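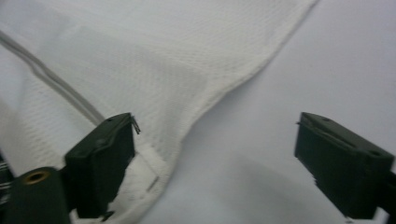 White waffle weave on the folding table, mid-fold.

I have become a person who gets excited about towels. There, I said it! A year ago I would have told you that a towel was a towel, and that the only thing worth knowing about one was whether it had been left on the floor. Then we moved into the Stavside apartment, which has a bathroom the size of a closet and one small window that sticks, and I found out how long a big fluffy terry towel takes to dry in a room like that (forever, basically, and by then it smells like a pond).

So in January I started switching us over to waffle weave, one piece at a time, and I am SO happy with it that I've been boring everybody I know. Now it's your turn.

If you haven't handled waffle cloth before, it's the stuff with all the little dimples, like a honeycomb pressed into the fabric. Mine is white, because I love white linens and I refuse to be talked out of it. The squares catch the light in the prettiest way in the late afternoon. I'll be halfway through the laundry pile and find I've just been looking at it for a while.

The first one I bought was from Wuno, a little online shop my sister-in-law sent me. I paid 22 dollars for it and thought that was a lot for something so thin. It came out of the envelope flat and a bit stiff, almost papery, and I was disappointed for a whole evening. Then I washed it. Oh my goodness. The whole thing puffed up and pulled in, the dimples got deep, and it turned into this soft, springy, squashy cloth that I wanted to put my face in. I ordered more before the dryer had even cooled down.

Which brings me to shrinkage, and please pay attention to this part if you're planning to buy any! Waffle weave shrinks. Mine was 54 inches long when it arrived and noticeably shorter after that first wash, enough that my husband held it up around his waist and gave me a look. It has stayed the same size ever since, so it's really a one-time thing. But size up. If you're between two sizes, get the larger one and don't think twice.

Okay, washing. I've messed around with this a lot and have landed on a pretty simple routine:

Warm water, the regular cycle, and less detergent than you think.
No fabric softener at all. It sits in the dimples and the cloth stops drinking up water.
Nothing with zippers or hooks in the same load. I snagged one on a bra clasp and I'm still sad about it.
Low heat, 35 minutes, then out and straight onto the table.

That last one matters to me more than it probably should. If I leave them in a heap in the basket they set into these odd wrinkles, and waffle cloth holds onto a crease in a sulky sort of way. Straight from the dryer they're easy.

Well, easy-ish. Folding the stuff took me a bit of practice. Regular towels are heavy and go where you put them. This has some bounce to it, and the edges like to roll. For the longest time my stacks leaned over sideways and I couldn't figure out why, until my friend Lovely Padilla was over one evening and watched me do it. She grew up helping in her aunt's guesthouse and she folds like a machine. She told me I was grabbing the middle of the cloth and hoping for the best, and that I should start from the hem every single time.

She's right! The hem is the only part of a waffle towel that doesn't stretch. So now I spread the whole thing out on the table, loosely, no fussing, and find a hemmed edge. I take hold of that and bring it over. Then I run my hand along the fold, gently, because if you press hard you flatten the texture and it looks tired. Then over again. I finish in thirds so the thick rolled side faces out on the shelf and all the raw-looking edges hide in the back. My linen shelf looks like a hotel's, or at least the left half of it does. The right half is beach towels and a heating pad, and we don't talk about the right half.

The table helps too. I used to fold on the bed, and the bed is soft, so everything slid and bunched. A smooth, pale, flat surface is so much nicer. You can see your edges and line things up. I wipe it down first (I learned that one after a white towel met a ring of coffee).

A few of you asked about colors after my last post. I did get one set from Plenlow in a sort of oatmeal shade for the kitchen, and they're lovely, a touch looser in the weave, great for drying salad greens. I have 6 of them in rotation and they've held up to tomato sauce better than they had any right to. Leka has a dusty blue that I keep putting in my cart and taking back out. Somebody stop me, or somebody tell me to go for it, I'm truly fine either way.

Do they feel as plush as terry? No, and my kids noticed right away. My youngest still wants his old dinosaur towel and he can have it until it falls apart. But for everyone else in this house it's waffle weave now, and the bathroom no longer smells like a pond.

Next up I want to try a waffle blanket for the couch. If you have one and you've washed it, please tell me how much it shrank before I order the wrong size!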